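We are looking for one software engineer for perception and planning, to work on Skukine, our software for handling small things at home tables. The position is in Brodska, full time, and it should start in October. The contract is first for 2 years, and we would like to continue after that.

Most of our test tasks come from the kitchen table. Chopsticks, spoons, lids, things that are thin or shiny or lie too close together. They look easy on paper, and they give our code the most trouble.
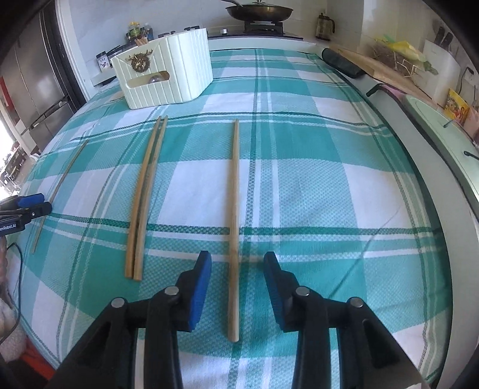

**Posted by the Skukine software lead, Femurero, Brodska office**
*1 May 2024*

## The work

Two chopsticks side by side are a good example of what you would meet in your first month. Our segmentation model often joins such a pair into one object, and then the planner chooses a grasp in the middle of a gap. A single stick on a plaid cloth is also not simple, as the stripes of the cloth have nearly the same width as the stick. We have a partial solution for this and we are not satisfied with it.

You would be responsible for:

- the part of the perception stack which finds thin objects and estimates their direction
- the grasp planner, mainly the scoring of candidates and the checks for collision with the table and with neighbor objects
- replay tools, so that we can run an old recording through new code and compare the results
- code review for the other engineers, and they will review yours

The recordings are made by hand with grippers that carry a camera. At this time we have 3,000 labeled episodes, and 825 of them contain cutlery or chopsticks. The labels are not all of equal quality. Part of the job is to decide which ones we can trust. 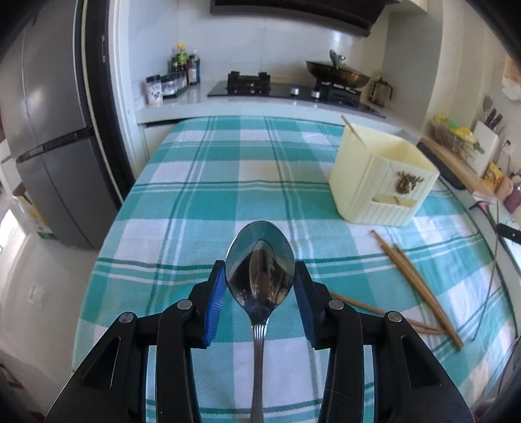 *Spoon held upright by the bowl, with the utensil container behind.*

Polished metal is the second big subject. The bowl of a spoon shows dark spots and the colors of the cloth, and the depth estimate there is often wrong or missing. The present planner fills the holes with a simple surface fit, which works for cups and fails for spoons. If you have worked with reflective objects before, please write this in your letter, even if the project did not go well.

## What we ask

- good Python and enough C++ to change a control loop without fear
- experience with at least one real robot arm or gripper, at work or at university
- you know camera calibration well and can explain to a colleague why a hand-eye result is bad
- English for daily work. Most of us are not native speakers – clear is more important than perfect

It is helpful, but not required, if you know Noguchi, our tool for viewing and cutting recordings. It is internal, so we expect that you learn it here. A degree is not required if you can show us code.

## What we offer

The salary depends on experience and we tell you the range in the first call. You have two days per week from home if you like, and the other days in Brodska, where the test table is. We pay the move for you and your family. Office hours are flexible, but the team meets every morning at ten and we ask everybody to be there.

## How to apply

Send one PDF with your CV and a letter of one page to the jobs address on the Femurero site, with the word "Skukine" in the subject. Please add a link to code you wrote yourself, or attach a small piece of it. We do not give homework. The interview has two parts: a call with the team lead, and then half a day with us, where we look together at failed grasps from the last tests and you tell us what you would try.

Each application is read by two engineers. You will get an answer in every case, normally in two weeks. Questions before you apply are welcome at the same address.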